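Planning a Mezzanine Floor: What to Settle Before You Ask for a Quote

Storage notes for warehouse and workshop customers
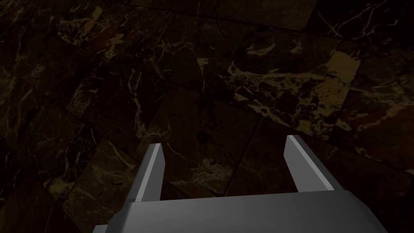
By the Pavberg Projects Desk | 10 December 2022 | Filed under: Mezzanines, Planning

Most of the calls we take at this time of year come from businesses that have run out of floor but still have plenty of height. A mezzanine is often the cheapest way to use that height, and it can be taken down and moved if the lease ends. The quote you get is only as good as the information behind it, so this item goes over what we ask for and why some jobs take longer than others.

Start with clear height. Measure from the slab to the lowest thing above it, whether that is a beam, a heater, a sprinkler pipe or a light fitting. Please do not send us the height to the roof panels. You need enough headroom below the deck for whatever happens there and enough above it for people to stand and work, plus the depth of the steel and the deck itself. If either level comes out tight, we would sooner know at the start.

Next is load. Tell us what is going up there, how it will be stacked and how it will get there. Archive boxes weigh more than most people expect, and a pallet jack puts its weight through a few small wheels. A deck meant for packing benches should not be priced as if it were going to hold shelving full of castings. If the use may change in a few years, say so, and we will quote for both.

The slab matters as much as the steel. Each column sits on a base plate, and the concrete under it has to carry that point load. In newer buildings there is usually a drawing that gives slab thickness. In older ones there often is not, and we will ask for a core sample or allow for larger base plates. Let us know about drains, joints and buried cables.

A recent job shows how these things fit together. Tuvanness, a distributor of plumbing parts, wanted 1,920 square feet of deck over its receiving area. The first layout used a regular column grid, and two of the columns landed in the forklift aisle. We widened the span on that side, which meant deeper beams and a little less headroom below. The customer preferred that to a narrower aisle. The structure went up in 10 working days, with receiving moved to the other end of the building in the meantime.

Stairs, railings and gates are the items most often left off a first inquiry. Your local building department will have a view on how many stairs you need and where they go, and on fire protection for the steel and the underside of the deck. Permit times vary a great deal from one town to the next. Do not book installers until the permit is in hand - we have seen crews stood down for want of one signature.

On decking, we supply resin-coated board for general storage and open steel grating where sprinklers or airflow call for it. Board is quieter underfoot and easier to roll carts on. Grating lets small parts fall through, so it is a poor choice over a packing line.

We also have one used structure in stock, taken from the former Peng warehouse. It covers 809 square feet and comes with one staircase and railings on three sides. It has been inspected and can be cut down but not extended. Matching Wovness shelving is available separately.

Quotes are valid for 30 days. Steel prices are reviewed again in February, and orders confirmed before then will be held at the quoted figure. To get started, send a sketch with dimensions, the clear height and a line or two on what you plan to store. A hand drawing is fine.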